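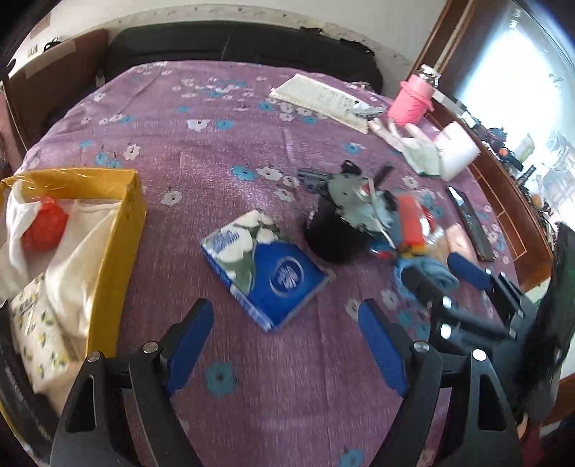
Supporters' group questions Nostbridge Cricket League's new short-format cup

For immediate release - January

The Nostbridge Cricket Supporters' Association has asked the Nostbridge League to publish the full terms of its new evening competition, the Florkano Cup, before clubs are made to sign up to it.

The league says the cup will bring new crowds, new money and "a fresh energy" to the local game. We would like that to be true. We have also heard it before, when the Sunday trophy was relaunched, and that lasted 2 summers.

Under the plans sent to clubs last month, matches will start at 6.15 pm and each side will face 100 balls. The final will be played at the Rarkitura Ground, which has 600 seats. Clubs are told that ticket sales will "comfortably" cover the cost of umpires, balls and ground hire. No figures are given for how this was worked out. The average gate for last season's league matches was 139, and that included members who get in free.

The entry fee is £300 a club. For the bigger sides that may be bearable. For a club that runs one senior team and a junior section, it is the price of a decent set of covers repairs, or most of a season's tea bill. The league's letter says the fee "may be returned in part" depending on income. We asked what part, and when. The answer was that this would be looked at in due course.

There is also the matter of the fixture list. The cup would take up evenings now used for junior training at several grounds, and the draft dates clash with the second round of the existing knockout, the Ó Conaill Shield. The shield has no sponsor and no launch party, but clubs enter it every year and people turn up to watch. We have been told it is "safe for now" - a phrase that has not calmed anyone who follows it.
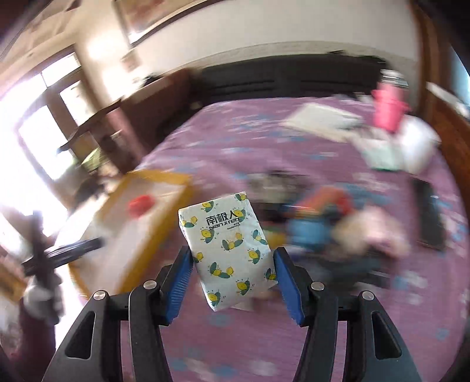

Tissue packet with a lemon print.

The association is not asking for the cup to be scrapped. Short matches on light evenings can be good fun, and some of our own members are keen. But a competition should be able to answer simple questions before it asks for money.

We are asking the league for:

- the sponsor agreement, or at least its length and what happens if the sponsor leaves early
- the sums behind the expected ticket income
- a written promise that the Ó Conaill Shield keeps its dates
- a clear rule on refunds if evening matches are lost to rain

The last point matters more than it might seem. The plans have no reserve evenings at all, and a wet June would leave clubs having paid for games they did not play.

The league has said it will reply once clubs have confirmed their entries. We think that is the wrong way round, and we are advising clubs to hold back their forms and their fees until the terms are in front of them.

Supporters who want to read our full letter to the league can ask for a copy at the association's table in the Rarkitura Ground pavilion, or through their own club secretary.

Ends

Issued by the Nostbridge Cricket Supporters' Association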